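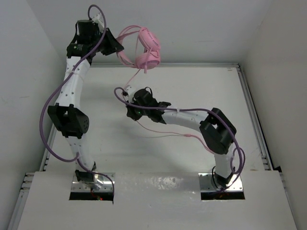
7 de março de 2019
Por Kumudini Jayawardena

A discussão sobre normas para células robotizadas de bancada continua presa à questão do contacto com pessoas. É compreensível que assim seja: foi por aí que a regulamentação começou. Contudo, as instituições que hoje empregam dois braços na mesma superfície de trabalho enfrentam problemas de outra ordem, para os quais dispõem apenas de hábitos de oficina.

O primeiro é o dos objetos com cabo. Uma peça rígida tem uma posição e uma orientação; um cabo tem uma forma, e essa forma altera-se sempre que um dos braços se move. Quando um braço segura o corpo do objeto e o outro trabalha junto do fio, a força aplicada num ponto transmite-se ao outro. Os procedimentos que conheço fixam limites de força para cada braço em separado. Deveriam fixar também um limite para o conjunto, e indicar qual dos dois cede primeiro em caso de conflito.

O segundo problema diz respeito aos cabos dos próprios robôs. No laboratório da Pirkent, onde coordenei a revisão dos procedimentos internos, a leitura de 300 registos de paragem mostrou que 67 tinham origem na cablagem exterior dos braços: folgas excessivas, abraçadeiras deslocadas, laços que se prendiam numa articulação. Nenhum destes casos era grave. Todos teriam sido detetados por uma inspeção visual de cerca de 20 segundos no início do turno, que o regulamento então em vigor não previa.

Defendo, por isso, que essa inspeção passe a ser obrigatória e assinada, e que o trajeto dos cabos conste da documentação da célula com o mesmo rigor que se exige ao esquema elétrico. A proposta apresentada em outubro pela Georgiou vai nesse sentido, embora deixe a periodicidade ao critério do operador — concessão que me parece imprudente.

Objetar-se-á que mais um formulário atrasa o trabalho. A objeção merece resposta, e a Coltix, que adotou a inspeção assinada no ano passado, está em condições de a dar quando publicar os seus registos.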